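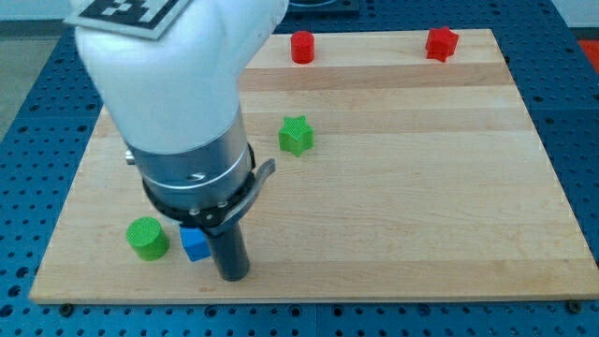
Hinge mortises on a small box, router or chisel?

lesteves
OK so I'm finally at the part of this build I've been putting off since April. It's a tea box for my sister, walnut with mitered corners and splines, and I'm really happy with how the splines came out (first time I haven't had a gap!). Now I need to let two little brass butt hinges into the back edge and I'm scared to touch it. The walls are thin enough that there isn't much wood left behind the hinge leaf. I own a trim router and a set of chisels I sharpen less often than I should. What would you do?

bcunha
Chisel, every time. On a wall that thin the router base has nothing to sit on and it only has to tip once. Knife the outline, deepen it with the chisel straight up and down, then pare the waste out from the open side. You'll be done before you've found the right bit.

Matilde M.
I'm going to disagree with Bernardo (again, sorry!). Clamp a fat scrap block flush with the back edge, inside and out if you can, and now the router has a nice wide platform. Set the depth off the hinge leaf itself and both mortises come out the same depth without any fuss. I still clean up the corners with a chisel, but the floor is dead flat and that's the bit I always mess up by hand.

bcunha
Setting up blocks for two hinges, though? For a run of boxes, sure. I'd have mine cut and be drinking coffee.

Matilde M.
And I'd have a lid that closes :)

smagalhaes
Whichever way you go, cut a practice one in an offcut of the same walnut. Also run a steel screw into every hole before the brass ones go anywhere near it. Wax on the threads. I snapped a brass screw in a finished lid once and spent a whole Saturday getting the stub out with a bit of tubing I'd filed teeth into. Never again.

lesteves
Oh, the steel screw thing is great, thank you. The hinges are Purby ones and they came with brass screws so small I can hardly hold them. I got the catch from Salgado and that seems fine. Does the depth need to be exactly the leaf thickness? The lid has a thin leather strip glued around the inside rim and I don't know if that changes things.

inesg
It does change things! If the leather sits between the lid and the box it's going to hold the front open a hair, and then you'll think your mortises are too deep when they aren't. Close the lid on a slip of paper at each corner and see where it grabs. I'd leave the mortises a touch shallow to start, because taking more out is easy and putting it back means gluing in shavings. Ask me how I know.

bcunha
Card shims work fine under a hinge, no need for shavings. Cut a bit of cereal box, stick it under the leaf, done.

inesg
On a gift? Bernardo!

smagalhaes
Have to side with Bernardo there, you can't see it once the leaf is screwed down. A shaving of veneer is nicer if you have some. What are you finishing it with?

lesteves
Stiromard oil on the outside, two coats so far, and nothing inside so the tea doesn't end up tasting of it. Should I have waited until after the hinges?

Matilde M.
I would have, but it's fine. Stick some tape down where you're going to knife your lines and you'll see them much better on dark wood too. Peel it slowly.

lesteves
Update! Did two practice mortises, one each way. The router one was flatter, the chisel one was a tighter fit around the leaf, so you're both going to be unbearable. Going with the router and the scrap blocks for the real thing and then chisel for the ends. Sharpening first, I promise.

bcunha
I'll take half a win. Strop it too.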